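会社案内

ソラリ(Sorari)について

株式会社ソラリは、事務所、学校、公共施設および一般住宅に向けて、家具と照明器具の貸与、修理、再生を行う会社です。お客様が長くお使いになった品をお預かりして直す業務と、当社が保有する品を期間を定めてお貸しする業務とを、事業の柱としております。

当社の前身は、創業者ジードルーナス・ヴィートラ(Žydrūnas Vītola)が個人で営んでいた椅子の張替え工房です。当時は近隣の喫茶店や診療所からの依頼が中心で、座面の張替え、脚のがたつきの調整、塗装の補修などを承っておりました。その後、修理をお待ちいただく間の代替品を求める声が多く寄せられ、手持ちの家具をお貸しするようになりました。これが現在の貸与事業の始まりです。法人への改組は4月に行い、以来、事業年度も4月を期首としております。

照明器具の取扱いは、ある図書室の閲覧机を修理した際、同じ机に付属する読書灯の整備も併せてご相談いただいたことに始まります。家具と灯りは同じ場所で同時に使われるものであり、机の高さが変われば適した灯りの位置も変わります。当社では現在、机上の作業内容、椅子の座面高、窓の向きを伺ったうえで、家具と照明を一組としてご提案しております。

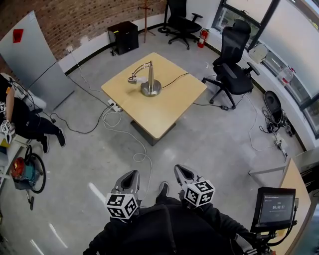

正方形の木製テーブルと銀色のデスクランプ

事業内容

1 貸与事業
机、椅子、書棚、間仕切り、卓上灯、床置き灯などをお貸ししております。保有点数は2,000点です。契約期間は1か月単位とし、期間の途中での品目の入替えにも応じております。搬入と搬出は当社の担当者が行い、設置後に水平と固定の確認を実施いたします。

2 修理・再生事業
木部の接合、塗装、張地の交換、金物の調整、照明器具の配線交換を承ります。お預かりした品には整理札を付し、受付時の状態、使用した材料、作業者名を作業票に記載します。作業票の写しは納品時にお渡しし、控えは当社で保管しております。次回の修理の際にこの控えを参照することで、前回と同じ材料を用いるか、別の方法に改めるかを判断いたします。

電気用品に関わる作業は、所定の資格を有する者が担当いたします。安全上の理由から修理をお引き受けできない場合には、その旨を書面でお知らせし、お預かりした品はそのままの状態でご返却いたします。

3 スクルネロ(Skurnero)
「スクルネロ」は、当社が自社で組み立てている組立式書棚の名称です。棚板と側板を工具なしで着脱できる構造とし、1枚単位で部材を交換していただけます。転居や部署の移動に伴い幅や段数を変更したいというご要望に基づいて開発いたしました。木口の仕上げは、標準仕様の蜜蝋仕上げのほか、清掃の頻度が高い施設向けに塗装仕上げも用意しております。

4 講習事業
施設の管理を担当される方を対象に、家具の日常の手入れに関する講習を行っております。ねじの増し締め、布張りの染みへの対処、灯具の清掃の手順など、専門業者に依頼する前にご自身で行える範囲の作業を扱います。講習は当社の工房で開催するほか、ご希望により講師を派遣いたします。

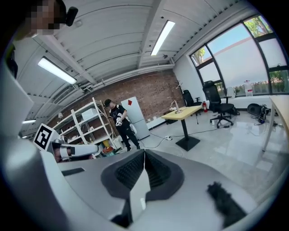

品質に関する考え方

当社は、修理の範囲を必要な箇所にとどめることを原則としております。経年による色の変化や小さな傷については、お客様のご意向を確認したうえで、残すか整えるかを決定いたします。見積書には、必ず行うべき作業と、ご希望に応じて行う作業とを分けて記載しております。

塗料、接着剤、張地などの材料は、製造元から成分の開示を受けたものに限って使用いたします。材料を変更する場合は、工房内で試験片を作成し、光や摩擦による変化を確認したのち、工房責任者の承認を経て採用いたします。試験片は採用の可否にかかわらず保存し、見学の際にご覧いただけます。

貸与品については、返却のたびに点検を行います。点検項目は品目ごとに定めており、椅子であれば脚部の接合、座面の沈み、背の固定、卓上灯であれば電源コードの被覆、関節部の保持力、開閉器の動作などを確認いたします。基準に達しない品は貸与から外し、修理に回すか、部材として再利用いたします。

スンドビュー工房と展示室「ラ」

修理および組立の業務は、スンドビュー(Sundby)工房で行っております。木工、張り、塗装、照明の各作業場を設け、塗装場は他の作業場と換気の系統を分けております。工房の見学は事前のお申込みにより承っており、1回につき最大259名までの団体にも、時間を区切ってご案内が可能です。

展示室「ラ(La)」では、貸与品の一部と「スクルネロ」の各仕様を常設しております。実際に椅子に掛け、灯りの角度を変えながら、机との組合せをお確かめいただけます。寸法の入った間取り図をお持ちいただいた場合には、その場で配置案を作成いたします。

人材の育成

工房責任者ウッレ・シムクス(Ülle Šimkus)の下、入社した技術者は2年間にわたり全作業場を順に担当し、その後に専門を定めます。照明を専門とする者も張りの基礎を学び、木工を専門とする者も配線の基本を学びます。複数の材料を用いた家具が増えているなか、作業場の間で正確に意思の疎通を図るためには、互いの工程に関する知識が欠かせないと考えております。

工房責任者より

「私どもにお持ち込みいただく品の多くは、量産された普通の机や椅子です。高価であるかどうかは、作業の手順に影響しません。どの品についても、受付で状態を伺い、どのようにお使いになるかを伺い、それから分解に取りかかります。修理をお考えの折には、不具合の箇所だけでなく、お使いの部屋の様子もお聞かせください。」

会社概要

商号 株式会社ソラリ(Sorari)
代表者 ジードルーナス・ヴィートラ
工房責任者 ウッレ・シムクス
資本金 3,305万円
事業内容 家具および照明器具の貸与、修理、再生、組立式書棚の製造販売、講習の実施
事業所 スンドビュー工房、展示室「ラ」

お問い合わせ

修理および貸与のご相談は、お問い合わせ用紙にて承ります。修理をご希望の場合は、品目、おおよその寸法、不具合の内容をご記入ください。工房の見学および講習につきましては、希望日を複数お知らせいただけますと、日程の調整が円滑に進みます。

最終更新日 12/9/18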